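About Plustham Motors

Plustham Motors buys, prepares and sells used pickups, vans and four-wheel-drive vehicles. The company was founded by Theda Heitmann, who began with a rented yard and a single recovery truck, and it remains privately owned. Our customers include farmers, builders, tree surgeons, caravan owners and small fleets.

Mrs Heitmann continues as Chairman. The day-to-day running of the business passed to Lorna Buchanan, Managing Director, who joined the company as a trainee in the parts department.

What we do

We hold a stock of 139 vehicles across our two sites. The main showroom and workshop are at Horkusum Road, and heavier vehicles are kept at the Rautiainen Yard, where there is space for customers to try a vehicle with a trailer attached. Visits to the yard are by appointment.

Every vehicle is inspected before it is offered for sale. The inspection covers the chassis, brakes, steering, suspension, towing equipment and service history, and a written copy is given to the buyer. Where a fault is found and left unrepaired, it is stated in the advertisement and allowed for in the price.

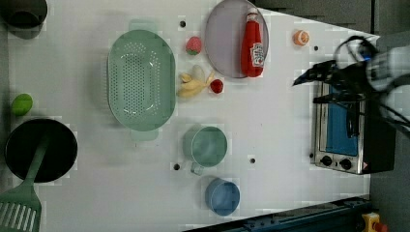

Play food and a toy banana on the white table.

Part exchange is welcome on any vehicle, including those that do not currently run. Valuations are free of charge and are held for nine days. A deposit is required to reserve a vehicle and is returned in full if the inspection report does not match the description given.

Warranty and aftercare

All vehicles are sold with a warranty covering the first 3,000 miles. Buyers who tow regularly are invited to return at 2,000 miles for a check of the clutch, rear brakes and tow bar fixings, for which no charge is made. Servicing is available to all owners, whether or not the vehicle was bought from us.

Customer accounts and service reminders are managed through Binura, our online booking system. Account holders may view past invoices, approve additional work and choose a collection time. Bookings may also be made by telephone or at the service desk.

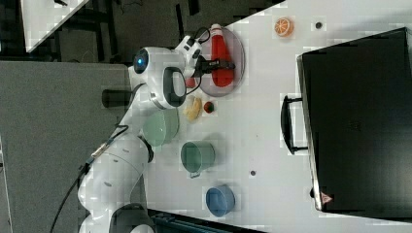
Red squeeze bottle held over a round plate.

Training and employment

The company takes on workshop apprentices each July. Apprentices work alongside a qualified technician and attend college on day release. Applications should be addressed to the Managing Director and should include the name of one referee.

Complaints

Any complaint should first be raised with the manager of the site concerned. If it cannot be settled there, it will be passed to Lorna Buchanan, who will reply in writing.

Page last reviewed: 22 April 2026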